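Drying brushes: hang or lay flat?

keisha_yazzie
I've been doing calligraphy since May and my big brush already sheds. My teacher says hang them tip down, my aunt says flat on a towel. Who's right? I practice 60 minutes a night – so they get used a lot!

latrice_obi
Hang them, always. Water runs down off the glue instead of sitting in it. I keep mine on a dark wooden rack with a dragon head on the end of the bar. 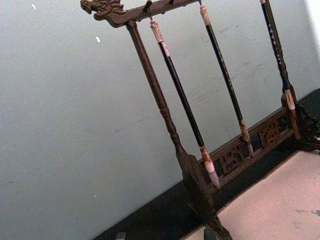

keisha_yazzie
OK but doesn't the loop give out after a while? My Vulach one snapped.

inkpot70
Disagree with Latrice. I've dried flat for years and lost maybe two hairs. Shedding is usually cheap glue.

latrice_obi
Flat is fine if you squeeze them out first, and most beginners don't (I sure didn't). Keisha, tie on some waxed thread.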